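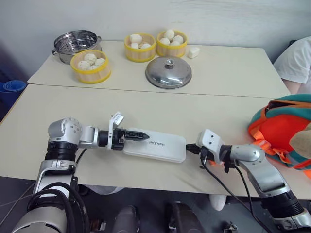
Steamed buns in bamboo baskets.

2024-11-28

I moved to Sulthorpe in May and the kitchen in the new apartment has no oven. There is a two-burner cooktop, a sink and a small fridge. The landlord said I could buy a countertop oven if I wanted one. I priced a few, measured the counter, and decided to wait until after the winter. Six months later I still haven't bought one.

Most of what I used to bake was bread, and that was the part I thought I would miss. For the first few weeks I bought a loaf from the bakery on Saden Street and it was fine, but it went stale fast and the bakery closes early. So I started steaming dough. I had made filled buns once or twice years ago and remembered them as a lot of work. Plain ones are not much work at all.

The dough I use now is 725 grams of all-purpose flour, a packet of instant yeast, a spoonful of sugar, a little oil and enough warm water to bring it together. I knead it by hand until it is smooth, cover it, and leave it alone for 60 minutes. In the colder weather it needs longer. I put the bowl on top of the fridge, where it is a bit warmer than the counter.

After that I knock it back, shape it, and let it rest again on squares of parchment while the water heats. I skipped the second rest a few times when I was in a hurry and the buns came out heavy and a little yellow. I also learned to turn off the heat and wait a few minutes before lifting the lid. If I open it right away the tops wrinkle.

Pleating took me the longest to learn. Mine still lean to one side. They taste the same.

For fillings I keep it simple – cabbage and mushroom, or leftover pork with scallions. Wet fillings are a problem. I salt the cabbage and squeeze it out in a towel before it goes anywhere near the dough. Sweet bean paste from the Dromico store works well and comes in a can that lasts me two batches.

They freeze better than bread does. I cool them completely, freeze them on a tray, and move them to a bag. They keep for up to 2 months, and they go back in the steamer straight from the freezer. I take a couple to work and warm them in the microwave under a damp paper towel.

The gas bill has gone down a little compared with the old place, though the apartment is smaller, so I don't know how much of that is the cooking. The kitchen window fogs up every time and I have started wiping down the sill afterward.

I do miss roasted potatoes. I've tried them in a covered skillet and they are all right if I don't crowd the pan. Next I want to try a steamed sponge cake, which I have seen done in a regular cake tin with foil over the top. If it works I will post the recipe.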